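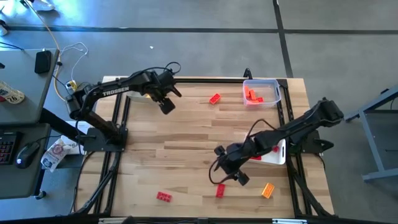
Gagnon is opening its new automated sorting room in Astbridge this week, and I get to be the one to tell you about it! I run the returns floor here, so when the office asked who wanted to write the announcement I put my hand up before anyone from marketing could. Returned toy sets are our bread and butter, and they come back in every state you can imagine (half a castle and a sock, once). The job we've handed over first is the dullest one we have, picking up loose bricks and getting them into the right bin. Each station has a pair of arms facing each other across a wooden table, with a clear bin at the back and a white tray off to the side, and we started with reds and oranges on purpose, as those two are the ones tired eyes mix up at the end of a shift.

We have 9 stations running as of Oct 1, 2021, and we began planning them in May with the people who do the sorting now. That was my one condition. All 18 of my sorters are staying, on the same pay or better, and 15 of them have already finished the training to run a station. The other three asked to stay on inspection and repair, which suits me fine, we've been short there forever.

So what changes? Mostly your wrists and your neck, if you work here. The old way meant standing over a belt for hours. Now you set up a table, keep an eye on it, step in when a piece gets stuck under something, and spend the rest of your shift checking sets against the parts list. Shifts are the same length and breaks are where they always were. We did move the lockers, and yes, I've heard the complaints.

The arms are slow next to a good sorter, and I'm fine with that. Our first batch through the new room is 244 sets for the Prilier toy library, and if it goes well our Sutdale building gets its own room next.

Want to come see it? Local press and school groups are welcome, just call the Astbridge front desk and ask for the returns floor.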